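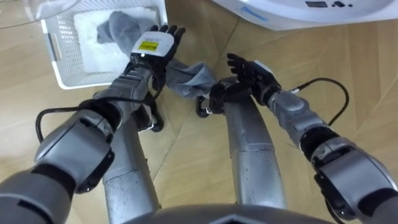 Student Projects | Health Science

Wheat bag or gel pack? Heat for stiff necks after desk work

Final report, written up by Divina Ocampo with Ariel Barredo and Benjie Tiongson
Project advisor: Remedios Espiritu
Handed in Fri 2 August

Background

Heat is the oldest home treatment for a stiff neck and most people have something in a cupboard for it. Warmth opens up the small blood vessels in the skin and the layer under it, muscles let go a bit, and the feeling of warmth seems to compete with the ache. Same general idea as rubbing a sore spot. How much of it is blood flow and how much is just that it feels nice, we can't say, and the books we read didn't agree either.

What we wanted to know was smaller. Two kinds of pack are sold in the pharmacy near the Macaraeg campus. One is a cloth bag filled with wheat, sold under the name Cultenum. The other is a gel pack in a plastic sleeve, Lisidside, which you can use hot or cold (we only used hot). Both go in the microwave. Price is close enough that people pick by color, from what the pharmacist told us. Does it matter which one you get?

Our guess going in was the gel pack, as it gets hot faster. Written down before we started, so we are leaving it in.

Who took part

19 people, all students or office staff, all with neck or shoulder stiffness on most working days. We left out anyone with a recent injury, numb skin, diabetes or pregnancy, and anyone already seeing a physical therapist for it. Everyone signed the form from the Irkodia health office. Marites Lumanlan at the health office went over the safety sheet with each person before they took a pack home.

Most of the group sit at a screen all day. A few work in the library and lift boxes, which probably gives a different kind of ache. Should have kept them seperate. Didn't.

What they did

Each person used one pack for 2 weeks, then swapped. Which one came first was drawn from an envelope. Once a day, in the evening, pack across the back of the neck for the length of time on the safety sheet, sitting up, a thin towel between the pack and the skin. No lying down on it and no falling asleep with it.

They wrote a stiffness score before and another after, on a scale from zero (none) to ten (can't turn head). There was a box for comments too. Nobody was asked to change anything else, so painkillers and stretching were allowed, but they had to tick a box if they did either one.

Heating times were a problem right away. Every microwave is different. Ariel tested both packs in the lounge microwave with a kitchen thermometer and made a little chart, but at home people had stronger or weaker ones. We ended up telling everybody to start with the shortest time on the label and add a bit at a time, then to check it on the inside of the wrist before putting it on.

What came back

We got 826 scores that could be read. The rest were missing, or had a before and no after, or were filled in all at once at the end in the same pen (one person admitted this, very nicely, so we threw those out). Fridays were the worst for gaps.

Both packs did something. For nearly everyone the after score was lower than the before score on most evenings, with either pack. The drop was usually small, a point or two on the scale. The wheat bag did slightly better overall. When we looked at it person by person the gap mostly went away, and for a few people the gel pack was clearly the better one. We ran the paired test Benjie learned in stats and the difference between packs did not come out significant. So, no winner on the numbers.

The morning after is a different story. We only added a morning question in the second half, which was late, and the answers were all over the place. Nothing there to say the heat lasted overnight.

Comments were more useful than the scores, to be fair:

Wheat bag – heavier, people liked the weight, said it "sits" on the shoulders. Stays warm longer. Smells like toast. Some hated the smell, others asked where to buy one. Goes a little damp on the cloth side when hot.

Gel pack – heats fast, cools fast. Slides off unless you hold it. Hot spots in the middle if you don't knead it. Easy to wipe clean. Stiff along the seam.

Painkiller boxes were ticked less often than we thought. Stretching boxes much more often, and here is a mess, because people who stretched also had bigger drops. Could be the stretching. Could be that people who bother to stretch also bother to use the pack right. Our sheet can't tell those apart.

Safety

No burns. Two people had red skin that was gone by bedtime, both with the gel pack, both had skipped the towel. One wheat bag got scorched by being heated twice in a row without letting it cool down in between, and that one was thrown away. The label does say to let it cool. Small print, on the back.

If anyone repeats this we would put the cooling rule at the top of the safety sheet in big letters. Also worth saying that a pack is for stiffness and nothing more. Pain going down the arm, weak hands, a bad headache with fever – that's for a doctor and not for a microwave.

Problems with the study

No group without heat. Biggest hole. Maybe sitting still for a while in the evening is enough by itself, and we can't rule that out. We talked about handing out packs at room temperature but everyone would know.

People could tell which pack they had, obviously. Some had a favorite from day one.

The weather changed halfway. First part was cool and rainy, then it got hot and nobody wanted anything warm on their neck. A lot of the missing scores are from those evenings. November would of been a better month to run it.

The scale. Some people live between two and four and some jump from eight to one. Remedios warned us about this in the planning meeting and said to look at the change for each person and not compare one person's six with another's. We did that for the main result but not for the comments table, so read that one with care.

What we would do next

Same thing but in cold weather, with a third stretch of days using no pack at all. Morning and evening scores from the start. One phone form in place of paper – typing up the sheets took Benjie most of a weekend and there were still mistakes in it. Screen workers only, or else two proper groups.

We'd also like to try a wrap with a strap so the gel pack stays put. Half of the complaints about it were about holding it in place and had nothing to do with heat.

Who did what

Divina – sign-ups, safety sheets, most of this text. Ariel – heating tests, packs in and out, washing covers. Benjie – data entry, stats, graphs. Paper sheets are in the health office with Marites Lumanlan and will be shredded after grading. Spreadsheet with names removed is available from Benjie if you ask him. Graphs are in the appendix, the second one has its axis labels swapped, before is after and after is before. Will fix in the printed copy.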